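Zilby Kids: Quick Science
Jan 19, 2024

Why does bread go stale?

Fresh bread. Soft, squishy, smells great. Leave a slice on the counter overnight and by breakfast it's a roof tile. What happened?

Most people say "it dried out." Partly right! But there's another thing going on, and it happens even when the bread is wrapped up tight. To get it you need to know about starch.

Starch is the stuff that makes up most of flour. Tiny grains, packed with long chains, way too small to see. When dough goes in the oven the grains get hot and soak up water and swell. The chains get all loose and wiggly. That's your soft bread.

Then the bread cools down. The chains start lining up again, nice and tidy, like kids getting back in line after recess. They squeeze close together and push some of the water out from between them. Stiff chains, stiff bread. The big word is retrogradation. You don't have to rember it.

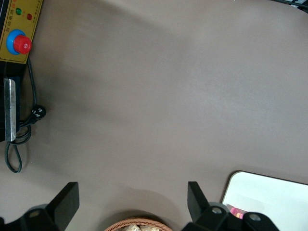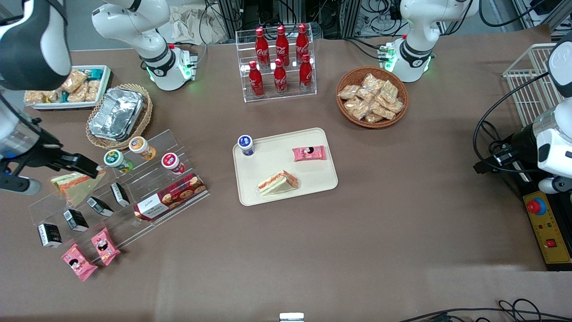
So does wrapping bread help? Yes, with the drying part. Water in the bread wants to get out into the air, and if the air is dry it goes fast. Plastic keeps it in. The triangle sandwich in the second picture is in clear plastic wrap, and a wrap like that slows down the drying at the cut edges, where there's no crust in the way. The chains still line up though. Plastic can't stop that.

What about the fridge? Bad idea for plain bread, weird as that sounds. The chains line up faster when it's cold but not frozen. The freezer is fine. In there the water turns to ice and everything pretty much stops. (Sandwiches with meat or egg or cheese still go in the fridge! Being safe to eat comes first.)

Can you fix stale bread? Kind of. Toast it or warm it in the oven with a grown up. Heat shakes the chains loose again and the inside goes soft. Eat it quick becuase once it cools it gets hard again, usually worse than before.

Stale isn't the same as moldy. Stale bread is just tough. Fuzzy green or white or black spots are mold, and that goes in the trash, the whole loaf, not just the spotty slice. Mold has thin threads that spread where you can't see them.

Try it: three slices from one loaf. One on a plate, one in a closed bag on the counter, one in a closed bag in the fridge. Wait a day. Let the fridge one warm up a bit, then poke them all. Which one bends? Which one cracks? Write it down before your brother eats the plate one.

Next time: why onions make you cry.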